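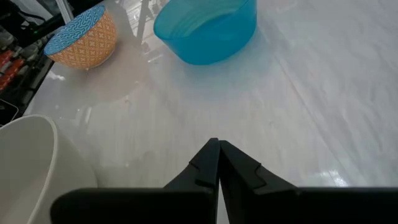

Fan Meet Venue Checklist - My Walk-Through Notes for the Celtum Screening Night

Okay, so a bunch of you asked for the venue checklist I use for our fan nights, and I finally typed it up with my comments from the last walk-through. We had the Plendesdale hall in August for the Celtum cast reunion screening (yes, with the two cast members on stage, yes, I screamed). The hall is licensed for 884 people, and when you get that many fans in one building with a red carpet out front, you want to have looked at the exits first.

Copy it, change it, scribble on it.

OUTSIDE AND ARRIVALS

Carpet taped down on both long edges - FIXED
The edge by the photo wall had lifted. I caught my own toe on it, so that one went straight on the list. Gaffer tape, not the shiny stuff.

Barriers locked together and feet facing inward - OK
Check the feet! People lean over for selfies and trip on them walking back.

Car drop-off kept clear - NOT OK, then OK
A catering van was parked right where the cast car was meant to pull in. Moved by 4:30 pm.

Queue line away from the road - OK
We ran it along the side wall. It bends at the bins, so put someone cheerful at the bend or the back half thinks it isn't moving.

Fire lane open - OK

FOYER

Front doors open fully and stay open - OK
One of them needs a good shove. I told the hall and they said they know. Hmm.

Merch tables clear of the exit signs - FIXED
The poster stand was covering the left-hand sign completely. I love the poster, but it had to move.

Cables covered - OK
Two ramps from Robles Event Hire, still going strong after I don't know how many of these.

Floor dry, mats flat - OK
If it rains, check again at doors and at the interval.

Bag check table with decent light - NEEDS WORK
Way too dark in that corner. I've asked for a lamp next time.

AUDITORIUM

All exits unlocked from the inside - OK
Push every single bar yourself. Don't take anyone's word for it, including mine.

Aisle lights working - 2 OUT
Row F and somewhere near the back on the right. The hall replaced one before doors and we put a steward with a flashlight by the other.

Aisles clear of bags and cardboard cutouts - KEEP CHECKING
You lot and your cutouts. They're gorgeous, they go in the foyer.

Wheelchair spaces free with companion seats next to them - OK
Really good view from these, I sat in one to check.

Balcony rail solid - OK
Leaning banners over it is a no. I know the Draltbridge night allowed it, and I wasn't happy about it then either.

STAGE AND CAST AREA

Steps have white edging - OK
Remember people are walking up these in heels with a spotlight in their eyes.

Handrail on at least one side - OK, bit wobbly
Tightened it, wobbled it again, tightened it some more.

Confetti cannons - NO
Asked for again, turned down again. Streamers dropped by hand are fine.

Route from dressing room to stage door - OK
Walked it in 15 seconds with nothing in the way. Backup route goes past the kitchen, so tell the kitchen.

Signing table barrier - OK
Leave a gap at one end so the guests can get out without climbing over anything.

FIRST AID AND PAPERWORK

First aid kit checked - OK
Topped up the blister plasters. New shoes plus three hours of standing, you know how it goes.

Water for the queue - OK, but order more
We gave out some 3,000 cups over the night, and I'd have happily had a few extra sleeves.

Meeting point agreed - OK
Far side of the parking lot, by the ticket machine.

Incident book on the front desk - OK
One entry, a bumped elbow at the photo wall.

STILL TO DO BEFORE THE NEXT ONE

Lamp for the bag check.
Chase the hall about the sticky front door.
Second aisle light, still waiting.
Bigger sign saying cutouts stay in the foyer - maybe with a cutout on it.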